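Suturing Practice Nights: Your Questions

I get a lot of the same emails before each course starts, so I've put my answers in one place. If yours isn't covered, write to me and I'll add it (I really do!).
Kipchumba Makori, Kitance Skills Lab

Do I need to have tied a knot before?
No. About half of any group has only ever tied their shoes. We spend the first evening on big cord and a sponge block, and you won't touch fine thread until your hands have stopped fighting each other.

How long is a session?
50 minutes at the bench, then 18 minutes of looking at each other's work over tea. I know 18 sounds fussy, but 20 always turned into 40.

What does a row of stitches look like up close?
Very shiny, for one thing! Wet surfaces throw light straight back at you, and it takes a while to learn to read the line of the cut through all that glare. Look at the short tails down the left as well.
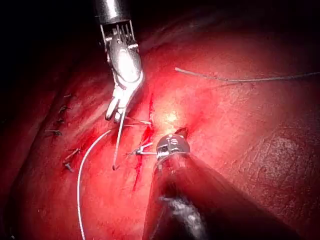 Grasper and jawed instrument near the incision, with short dark tails from earlier stitches to the left.

Why do you go on about tail length?
Too short and a knot has nothing to hold on to. Too long and the tail wanders into your next stitch, and then you're picking the wrong strand out of a tangle. I'd like you to choose a length and stick with it all the way down the row.

Where should the knot sit?
Off to one side of the cut, please - never right on top of it. Lay it down flat, snug it gently, and stop pulling once the edges meet. Beginners nearly always pull too hard, me included, years ago.

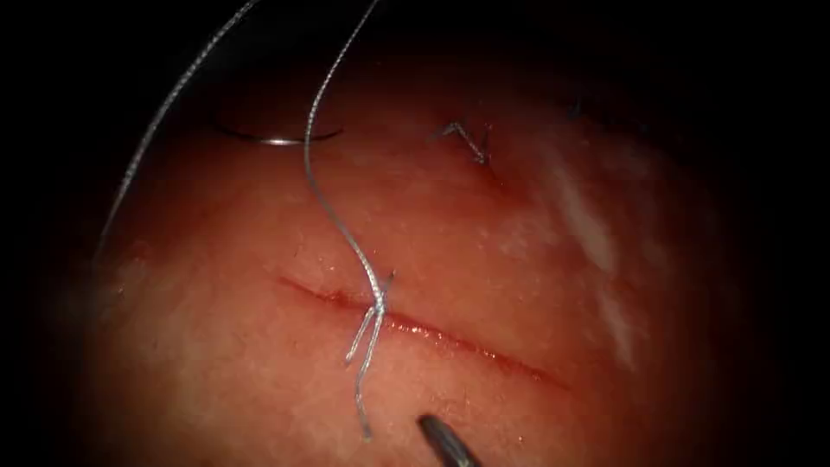
One tied stitch across the left part of the incision, knot just above the line.

Braided or smooth thread?
Braided to begin with. It grips itself, so a knot is less likely to slide open while you're thinking about the next throw.

Can I practice at home?
Yes, and you should. The Dirkia take-home kit is 54 dollars and has enough thread for a month or so. Mine lives in a kitchen drawer.

Where do I go?
Room 304, Muli Building. The side door on the parking lot is open from 6 pm.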